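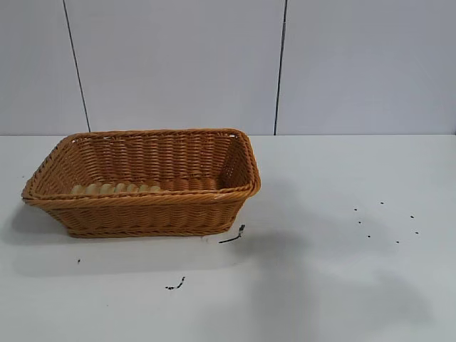 One of the baskets on the table, our Bridar test room.

CALL FOR PARTICIPANTS: can a machine do your chores yet? Come and tell us

Plultberg is looking for people who do housework or shop work and have opinions about it. No technical background wanted, we have plenty of that already. What we're short of is people who have put away a week's washing for a family of five, or faced up shelves at six in the morning, and can say whether what our robot does is any good.

The project is called Volo. Two arms, a lot of baskets, a lot of tea towels, tins, socks, packets of rice. Jobs so far: emptying a basket, filling a basket, moving a basket without tipping it, folding (badly), wiping down. Wiping is the next big thing. A person sees crumbs and specks on a white table and just deals with them. The arm wipes where it was told to wipe and leaves the rest.

So, can it do chores yet? Some. Slowly. We've logged 3,831 tries at basket jobs and Hye-jin Noh will happily talk you through the awful ones. Woven baskets are harder than plastic tubs, the rims are fat and rounded and the grip slides. Want to know if that matters to you or if you'd just buy a tub.

What you'd do
- Watch the robot do a set of chores, score each one on a sheet
- Do the same chores yourself at the same table, your normal way, no rushing
- Say out loud what you're doing and why (feels daft for five minutes then it's fine)
- Short chat at the end with Ah-rin Han or Faisal Siddiqui, tea provided

One visit, half a day. A few people will be asked back in December for the second round, no obligation.

Who we want
Anyone 18 or over who does one of these regularly: laundry, kitchen clearing, shelf stacking, packing orders, hotel or office cleaning. Paid or unpaid, both count. Carers very welcome. People who think the whole idea is rubbish also very welcome, we had two last time and they gave the most useful notes of anyone. Left handers please say so on the form, we're short.

You'll be on your feet for part of it but there are stools. If you need a different table height or can't lift much tell us, we can sort it. Nothing you lift weighs more than 7 kg.

What you get
£80 for the visit, travel on top if you keep your tickets. Paid by bank transfer within the fortnight, not vouchers.

What happens to the recordings
We film hands and the tabletop, sound is recorded as well for the talking part. Faces are kept out of it. You can ask for yours to be deleted, before or after, and you still get paid. Ro-un Seo looks after all that and will send the full consent sheet before you come, please do read it.

How to join
Email Viola Caruso at the Plultberg office with "Volo chores" in the subject line. Tell us your name, which chores you do, how long you've been doing them, and mornings or afternoons. Closing date 3 August 2026, or sooner if we fill up. We've nearly 500 names on the old list but you do need to apply agian even if you're on it, sorry, the form changed.

Ring the bell marked Bridar when you arrive, the Plultberg one doesnt work.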